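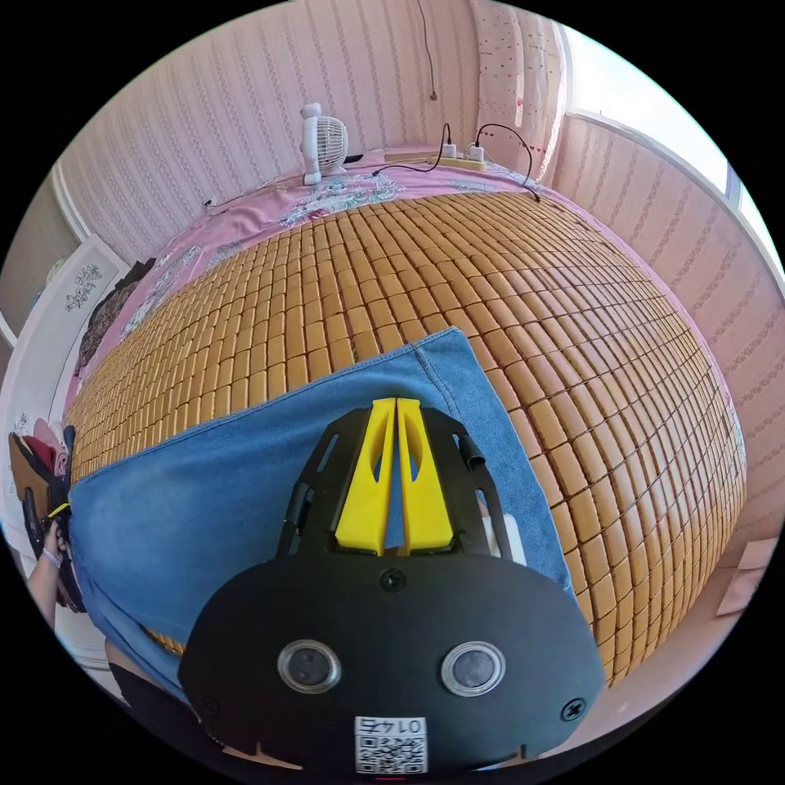 Small Bedroom, Summer Mat: Folding Day at Zaltstead

Welcome to my gallery page. I am Guðlaug Lykkegaard and I rent the upstairs room at Zaltstead. Every Monday I sort the clothes on my bed, as there is no table in the room which is large enough for this work.

First, the mat. It is the kind made of small tiles, and I lay it over the sheet when the nights become too warm. I bought it second-hand for 25 pounds from Ayodele Eze, who lives below me, and he kindly helped me to carry it up the stairs. In September I will roll it and put it behind the wardrobe until next year. For cleaning I use a soft cloth, a little water and no soap. Please do not pull wool across such a mat, it catches between the tiles and you will be sorry for your jumper.

It is also a very good surface for folding. A mattress alone is too soft, and the cloth sinks where you press it. On the mat I can smooth a piece with the flat hand and the seams stay where I want them.

Jeans are the part which I do most slowly. I close the button, lay them flat and pull both legs straight from the hem, and only then I fold one leg over the other.

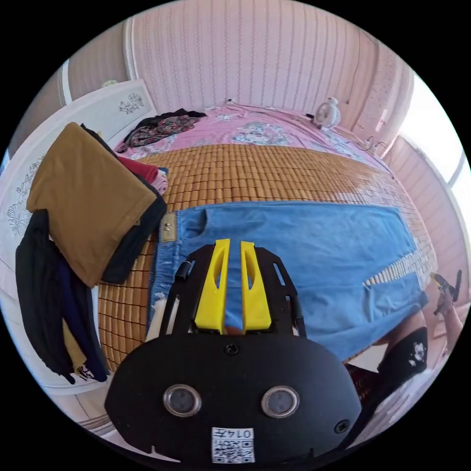 Old denim needs a gentle hand, and I never iron it. I fold it in 3 parts, beginning from the hem, and I keep the waistband on the outside so that I can find the right pair in the drawer. The light blue ones on the mat have a tan leather patch at the waist and a paler worn place on one leg, and on that side I try not to make a sharp crease. The dark flowered piece lying near the wall gets its turn after the denim, and for a piece like this I prefer to roll.

More pictures, with the drawers and the winter blankets, will come when I have changed the bed for the autumn.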